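Automation Workshop II
Handout 4: Looking after the gripper on the Emora cell
Notes by Genalyn Enriquez, revised 18 June 2018

Before we start

Welcome back, everybody. Last time Jericho Salazar took you through powering the cell up and shutting it down again, and I was very pleased with how calmly you all did it. Today we stay with one small part of the machine, the two-fingered gripper, and we are going to take our time over it. Please have your copy of the cell logbook with you, and a pencil (pens leak on the keyboard, as we have learned).

The arm itself is a sturdy thing and will forgive you a good deal. The gripper is fussier. It opens and closes all day long, it meets the table more often than we would like, and every pad, screw and joint on it sees more wear than the rest of the arm put together. When a student comes to me and says the robot has "gone off," I ask about the fingers first.

1. What a good pinch should be

We use cloth for the grip check, and people sometimes ask why we don't use a nice solid block. Well, a block is kind to a tired gripper. You can have one pad sitting a little high and a block will still come up. Cloth is much less polite. If the pads don't meet properly along their faces, a thin fold slides out sideways, and you will know at once that there is something to put right.

So bring the fingers down over a loose part of the cloth, close them slowly, and raise the arm a short way. You want a small fold held between the tips, with the rest of the fabric hanging from it in a soft peak. 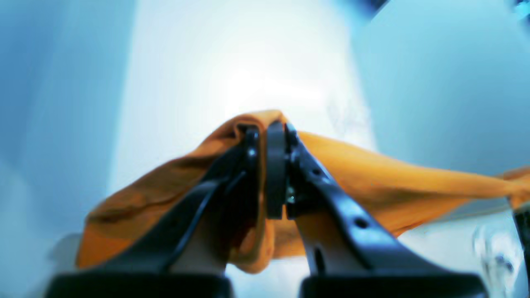
Hold it for a slow count of 5 and keep your eyes on the pads the whole while. Then open, let the cloth fall, and do the same again at another spot. Four lifts make one check. If a fold slips, write down which lift it was and carry on to the end of the set – please don't stop to tighten anything halfway, or the four lifts no longer tell us about the same gripper.

2. Pads and screws

Power down before your hands go anywhere near the fingers. I know you know, and I will go on saying it.

Wipe each pad with a dry lint-free cloth. Lint packs itself into the corners of the pad face and is easy to miss, so tilt your flashlight and look along the surface. A pad that has gone shiny in the middle should be swapped, and we always swap both together. Spares are in the drawer marked Dogbe, along with the small driver.

Go over the screws next. Snug is what we are after. Jomar Salazar once sheared a screw head by being thorough, and he has kindly let me tell you so every year since. If a screw turns freely and never bites, leave it where it is and come and find me or Trinidad Buenaventura.

3. Joints and linkage

Move the fingers by hand with the power off, from fully open to fully closed. They should travel together and feel the same on both sides. A gritty feeling is dust in a joint, and a soft brush will usually shift it. No oil, please! It creeps down to the pads and then onto the cloth, and we spend the afternoon washing fabric.

The grip log on the Wurham laptop keeps a running count of closings. We brush the joints every 200 and look the pads over properly at 300, whatever the cloth check says.

4. Setting the closed position

Once the pads are clean and the screws are snug, power up again and set the closed position afresh. The order goes like this.

Step 1. Lay the cloth to one side and move the gripper over a clear bit of table.

Step 2. Close the fingers at the slowest speed with nothing between them. The contact faces should meet squarely, with just a thin seam where they touch. Save that position as zero.

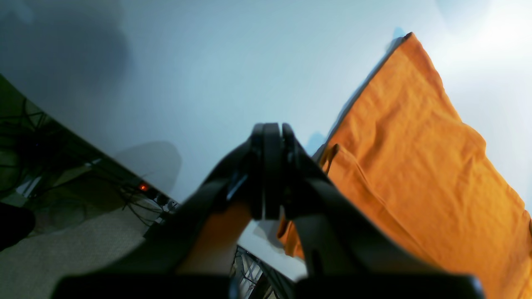
Step 3. Open fully, close again, and compare the reading with the one you saved. If it has wandered, go back to the screws.

Step 4. Run one full cloth check, all four lifts, and enter the result in the logbook with your initials.

For next time

Read the Urkton notes on cable care, which Jocelyn Pascual has left on the shelf by the door. Bring your grip check results as well, including the untidy ones. We will put everybody's side by side and see whose fold slipped where.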